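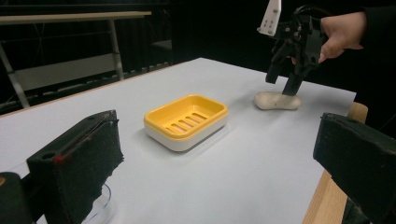

**FOR IMMEDIATE RELEASE**

**Cemiveo's two-part soap dish goes on sale this November**

STOKSTEAD - I've been making bathroom bits and pieces under the Cemiveo name for a while now, and I can safely say I've never had as many emails about anything as I've had about soap dishes. Well, you asked, and the Onder is ready! It goes on sale through our website in November, and in the Schumacher homewares shop on the main street in Stokstead from the same morning, doors open at 9 am.

The Onder is a rectangular dish in two parts. There's a bright yellow tray on top with rounded corners, a raised rim and a row of narrow slots through the floor, and it sits on a white base that's a bit deeper than the tray. Water drains through the slots and collects underneath, so your bar isn't lying in a puddle all day going to mush. When the base needs emptying you lift the tray off, tip the base out in the sink, give both a rinse and put them back together. It's a ten-second job (my kids can do it, though getting them to is another matter).

I started on this one because my whole family went back to bar soap a couple of winters ago and I got thoroughly sick of scraping grey goo off the vanity. We had a ceramic dish with no holes at all, then one with holes and nothing under them, and I don't know which was worse. I drew the first Onder on the back of a rates notice and fiddled with the slots for months. Too wide and a worn-down sliver of soap gets stuck in them, too narrow and they clog up. I'm really happy with where we landed.

Why yellow? I like yellow! My bathroom is white on white on white and it was crying out for a bit of colour. I did try a very tasteful grey and everyone at home ignored it.

Before settling on the final shape I sent trial dishes to 142 households on our mailing list, and 102 of them wrote back with notes, some of them several pages long. Thank you, I read every word. The rim is higher than it was because so many of you told me about bars skating off into the basin, and the corners are rounder because square ones are a pain to wipe out.

The first run is 3000 dishes. Of those, 465 are already spoken for through pre-orders, and I'll be packing those first, so if you've got your name down you don't need to do anything else. Schumacher will have roughly a quarter of what's left. Spare trays and bases will be sold separately too - I can't stand chucking out a whole thing when half of it is perfectly fine.

Soap isn't included, sorry. Most ordinary bars fit, oval ones as well as the rectangular sort.

**Media and stockist enquiries**

Please use the contact form on the Cemiveo website and put "Onder" in the subject line. Sample dishes are available for review, and I'm happy to have a chat by phone most mornings before 11 am.

ENDS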